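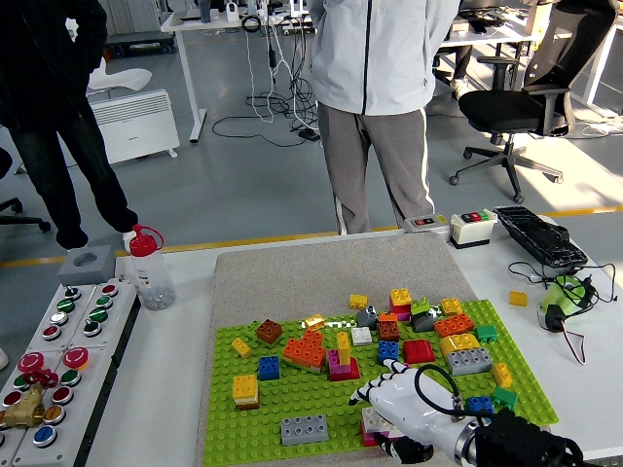

Reinvesting dividends on a small account – am I just feeding the broker?

Small Investors Board » Dividends and Income

Posted by slowdrip at 7:12 pm

Hi all, been reading for ages but this is my first proper thread. I hold three stocks, and the biggest one by far is Draltwood. They paid in July and the cash has been sitting in my account ever since while I argue with myself.

My broker is Prikham and they take a flat $6 every time I buy anything. My last dividend came to $100 and change. So if I put it straight back into Draltwood I lose nearly six percent of it on the way in, before the share price has even moved! My brother-in-law says do it anyway, compounding is compounding, you never get the time back. My gut says wait until there's more in the pot.

What do you all do? And does anyone know if Prikham has some kind of automatic plan? I looked through the menus and got lost somewhere between "Corporate Actions" and "Elections".

Dinesh

Reply by Ashraful M at 7:40 pm

Wait. Six percent is more than a year of dividends on most of the stuff I own. You'd be working a whole year to get back to where you started.

I let mine pile up until the fee is under one percent of the order. That means I buy maybe twice a year and it has never bothered me.

Reply by tharushi_m at 7:58 pm

I'm going to disagree with Ashraful a little (sorry, we do this every time). One percent of the order means he'd need $600 saved up before he buys. If Dinesh gets $100 a quarter that's a year and a half of cash doing nothing. I use two percent as my cutoff, so $300, and I get there in three quarters.

Also, Prikham does have a plan! It's under Account Settings and then Income Preferences, nowhere near Elections. You switch it on for each stock separately. Mine took 5 business days to go live, and I missed one payout because I turned it on too close to the date, so do it early.

Tharushi

Reply by slowdrip at 8:05 pm

Oh wow, found it. It says "fee waived on eligible securities" and then doesn't list the eligible securities anywhere. Is Draltwood on it?

Reply by JahangirN at 8:21 pm

Draltwood yes, I have it switched on. Talukder no, at least it wasn't when I asked. They told me on the phone it was a volume thing and then the second person told me something else, so who knows.

One thing to watch, the plan buys at whatever the price is that morning. You don't get to set a limit. On Draltwood that hasn't hurt me but on a thinly traded stock I wouldn't want it.

Reply by Ashraful M at 8:33 pm

And that's exactly my problem with automatic plans. You end up buying more of whatever you already own, at any price, forever. If Draltwood doubles tomorrow on no news do you really want more of it? I'd rather take the cash and pick.

Tharushi, on the $600, I add my own money every month as well, so it doesn't sit for a year and a half. I should have said that. But I'm not budging on one percent.

Reply by tharushi_m at 8:47 pm

Well that changes the whole sum, you should lead with that next time :)

I do get the point about price. But I know myself, and if I take the cash and "pick" I'll go and pick something off a hot tips thread. Ask me how Prerisberg went. (It went badly. I bought it with dividend money in one lump and it's still the worst thing in my account.)

Reply by gayan_s at 9:02 pm

Prerisberg is a fine company, you just bought at the top like everybody else did.

For the actual question, if the fee is waived I don't see what there is to discuss. Turn it on, leave it for 12 months, look again. Dinesh has three stocks and $100 payouts. He isn't going to wreck his allocation with that.

What I'd ask is whether all three pay at the same time. Mine are staggered so I almost always have something coming in, and I sweep it together for one order.

Gayan

Reply by JahangirN at 9:10 pm

Fine company, terrible accounts. They've changed how they report the warehouse business twice. But that's a different thread and I think we already have it.

Dinesh, don't forget the tax side. Where I live a reinvested dividend is still taxed as income in the year it's paid, even though you never touched the cash. Keep every statement too. Each of those little purchases has its own cost, and when you finally sell you'll need them all. I lost a year's worth once when I changed email address and spent a miserable weekend rebuilding it in a spreadsheet.

Reply by slowdrip at 9:26 pm

Okay this is super helpful, thank you! I hadn't thought about the tax part at all.

So the plan for now – switch on reinvestment for Draltwood, leave the other two paying cash (one of them is Talukder, so no choice there), and use Tharushi's $300 before I place an order by hand. The old July money stays put and counts toward the $300.

Gayan, no, two of them pay in the same month and the third is off by itself.

Reply by Ashraful M at 9:31 pm

I can live with that. Still think you should wait for $600.

Reply by tharushi_m at 9:34 pm

Of course you do. Dinesh, come back after the next payout and tell us whether they really waived the fee. Check the contract note for it, the summary page doesn't show fees at all.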